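Stastwood's engineering department has finished setting up the Rirnomholm cell again, for the second time since May. The robot has two arms, a table of household things to work on and a maintenance sheet longer than the one for the lathe. It also exists, for now, only on a computer. Staff say this makes it cheap to look after. The logbook suggests otherwise.

The simulation was built with Flelton, a software firm that promised a working cell "out of the box". Nine weeks later the department is still adjusting it. Most of the effort has gone into the grippers, which have to be matched to the figures supplied by Hirvonen, the maker of the arms, before any test on the table means much.

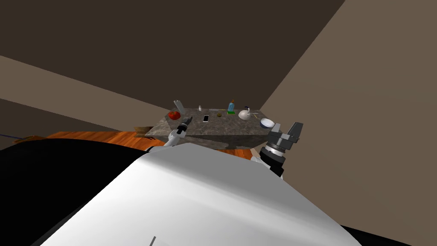 The simulated cell at Stastwood, with the left gripper near the fruit and phone and the right one beside the bowl.

The routine is dull and takes most of a morning. Each arm is sent to its home position, the joint limits are read back, and the fingers are opened and closed while the reported gap is compared with the sheet. Then the friction values are loaded and checked by hand. An update to the software can undo the lot. The last one did, and the log recorded 111 faults before lunch, most of them the same warning about finger travel.

Flelton's answer was to widen the tolerance. The warnings stopped. Whether the fingers now close where a real pair would is a question the firm has yet to answer in writing, and a quiet log is poor evidence of a healthy machine. 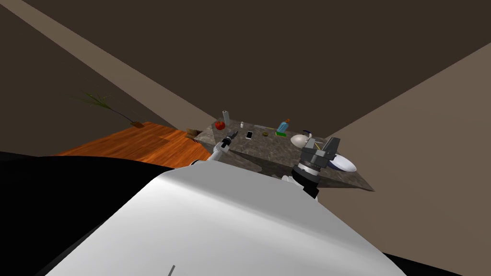 **Department of Engineering Technology, Stastwood | Workshop news**

The department has since put the old tolerance back and started again with one arm at a time. The table layout is kept simple, with an apple, a phone, a bottle and other small items in reach, so that a bad grip can be traced to the settings and not blamed on a crowded worktop.

Some 2,000 test grips are planned. A success rate will no doubt be quoted at the end, and readers should ask what counted as a success. The present rules pass any item that leaves the stone, even if it drops straight afterwards.

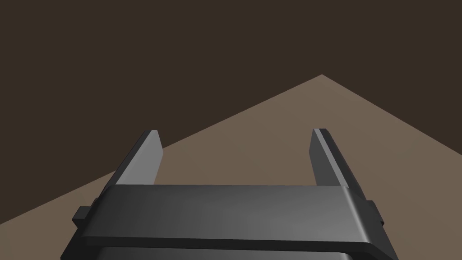
A stricter rule has been drafted, requiring the item to be held and then set down upright where it has an upright. Flelton would like it to wait for the next release. The department wants it in before the test grips begin, and has asked for the finger settings to be locked until they are finished.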